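Breakfast corner opens at Pletstead hall
07/04/2025

The hall at Pletstead has a breakfast corner at last, and all 80 people on the Jugah tenants' list are welcome to drop in before work and make themselves a bite.
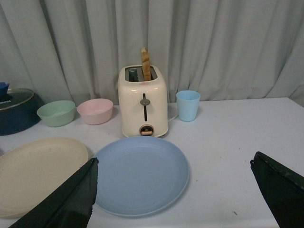 Breakfast is plain and friendly, the way folks in Jasunmont asked for it. There's bread, jam and something to drink, and the cream-colored toaster takes two slices at a time - so there may be a little wait, but what's a wait with good company! The secondhand sale in Pronddale raised $518 toward it all.

Bowls and plates are there to share, and we'd dearly love more if you have spares at home.

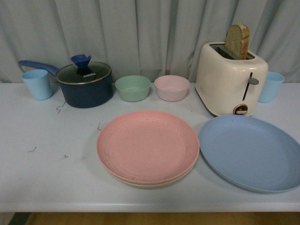 Please wash up what you use and leave it ready for the next person. The corner will run through September, and longer if people keep coming.
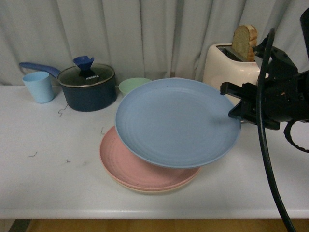 Plates, a saucepan and toast at the breakfast corner.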